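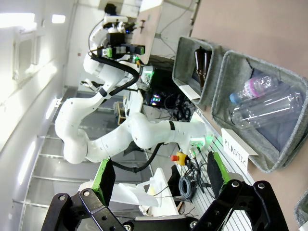
The white arm and the sorting bins at our bench. The middle one takes plastic.

Home | Visit | Open Day | Get Involved | Contact

Category: Calls & Opportunities
Posted 18 May 2019 by the Henare workshop desk

Want to come and boss a robot around for an hour? I'm looking for 60 people to try out our bottle sorting demo at the Flikero open day, and you don't need to know a thing about robots (my neighbors loved it in January and they can't program a microwave).

You'll get a short hello from me, then you'll pick bottles for the arm to put away, glass in one felt bin and plastic in another. After that I'll ask what was clear and what drove you nuts. Please be blunt! Your notes go straight to the Skurnero team, who are rewriting the instructions for the school visits.

You need to be 16 or over and fine with standing. Closed shoes, please, and long hair tied back. Each slot runs 60 minutes, we'll pay you $15, and there's coffee.

To sign up, write to the Henare desk with "Zenon call" in the subject line and tell me whether mornings or afternoons suit you. Bring a friend if you like, but they'll need their own slot.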